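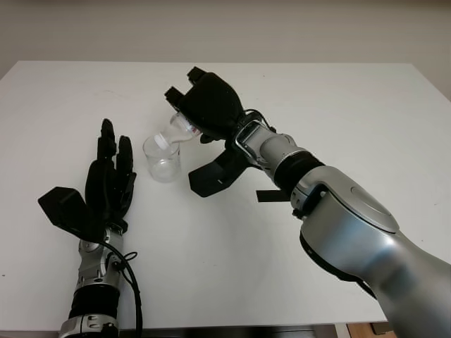
Right hand, bottle over the cup, cap still on.

11/03/2018

Grip comparison again, Praltine hands on both arms. The Plilari gripper we tried in August held the bottle well enough but could never turn it without the wrist running into its limit. With the five-digit hand the wrist has more room left, and I can get the neck down over the rim without moving the shoulder much.

I left the motor limit at 900 for the first set and dropped it to 653 for the second. At 653 the bottle crept in the grip when the wrist rolled. At 900 it stayed put, though the thumb motor gets warm if I hold the pose too long. The left hand did nothing all day except stay open and out of the way. I'd like it to steady the cup at some point – later, when the right side is reliable.

Controller froze once and I lost a log. Restarted, ran the set over.
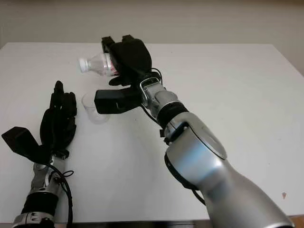
Wondimu Alemayehu thinks I should stop changing the force and change the approach angle, because a level grip and a tilted one load the thumb differently and I have been treating them as the same test. Fair enough. I'll split them into two sheets tomorrow and start both at 900.

Need to ask Bontu for the spare finger pads – and more cable ties.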